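The stickers stay on

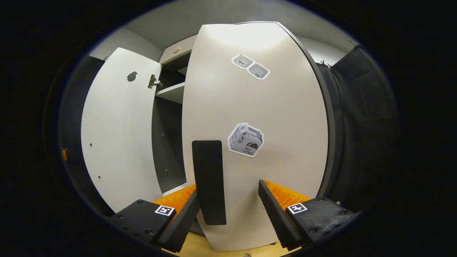

GOODWIN, 20 Sep 2019

I've never met a plain white cupboard door I didn't want to stick something on, and I'm in good company. The one I'm smitten with this month has a Taco 12-Pack in the middle -- a little cardboard box, taco icon and all -- with a pair of grey keyboard keys up near the top, set at a jaunty slant.

Valentin Filip says I'm a vandal. He sells cabinets at Aritine and likes his doors bare! But I grew up in a house where the kitchen cupboards wore five years of fruit stickers, and Mum only scraped them off when we sold the place (I sulked for days).

My one rule is to wipe the door down first and let it dry overnight. Then press from the centre out, and don't fuss if it goes on crooked. Mine always do.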